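Thread weight and tension for machine quilting
Speaker notes, guild technical session, Sunday, 10:30

Opening
Two minutes at most. Say who I am, then go straight to ticket numbers. Half the room will have bought thread by colour alone and will not have read the end of the spool.

Weight systems
Three systems are in use and they run in different directions. In the weight system (wt), a higher number is a finer thread. 50 wt means 50 kilometres of it weigh one kilogram. Tex is grams per 1000 metres, so a higher number is heavier. Denier is grams per 9000 metres, same direction as tex. Conversion between wt and tex: divide 1000 into the number you have. 40 wt is 25 tex, 50 wt is 20 tex.

Stress that cotton labels often use the older fraction, 50/3 or 50/2. The second figure is the ply. A 50/3 is noticeably thicker than a 50/2, and people blame the machine for the difference.

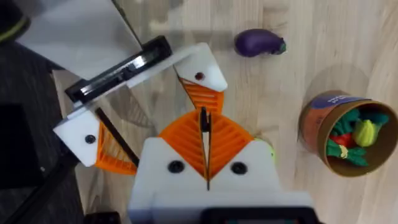

Needle size follows from this. 50/2 in a 75/11 or 80/12, 40 wt in a 90/14, anything heavier in a 100/16 topstitch. If the thread shreds, go up one needle size before touching the tension dial. Pass the needle card around at this point.

Test samples
All samples were stitched on the same sandwich: Kundton quilter's cotton top and back, Hamada 80/20 batting, no spray baste. Sample 1028 is the control. It has 50/2 top and bobbin, factory tension, 10 stitches to the inch. Treasa Cronin stitched the free-motion rows and I did the walking foot rows, so do not compare the two sets for stitch length. Compare only within a row.

Pause here. Let them look at the backs before I explain. 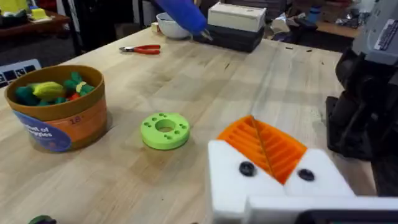 SECTION 2: BOBBIN TENSION

Drop test. Hold the thread, let the case hang, give one short flick of the wrist. The case should drop an inch or two and stop. If it runs to the floor it is too loose; if it does not move it is too tight. Turn the screw by five minutes on a clock face, no more, and test again. Work over a dish – the screw is short and will come out.

Drop-in cases do not drop reliably. For those, use a gauge or stitch a sample line with contrasting thread top and bottom. Dots of bobbin colour on the top mean the top tension is too high or the bobbin too loose. A straight bobbin thread lying flat on the back with loops over it is the same fault reversed. 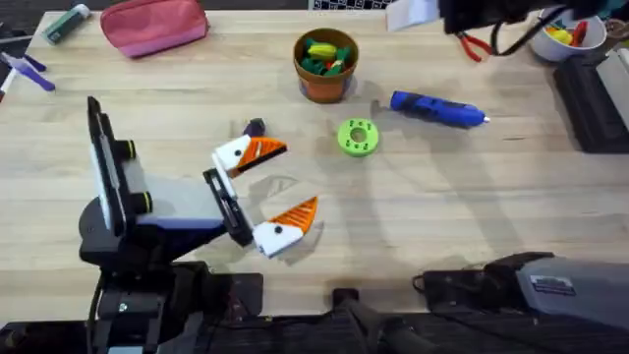
Write the settings down. Akihiko Arai keeps a card per thread with top tension, bobbin position, needle and speed, and has let me copy the layout for the handout. Mine are in a recipe tin. Note the batting too, as a wool batt will want a slightly lower top tension than the 80/20.

Likely questions
Old thread: pull test against a new length of the same type. Snaps cleanly with little effort, keep it for basting.
Polyester on cotton: fine. Trilobal will show more sheen than expected on a dark ground.
Cone on a domestic machine: use a stand, feed straight up, then down to the first guide.
Brirmont cones: the 2000 metre size fits the small stand, the larger one does not.

Handouts are on the side table by the door. Bring the Cukavdale samples back to the front before the break.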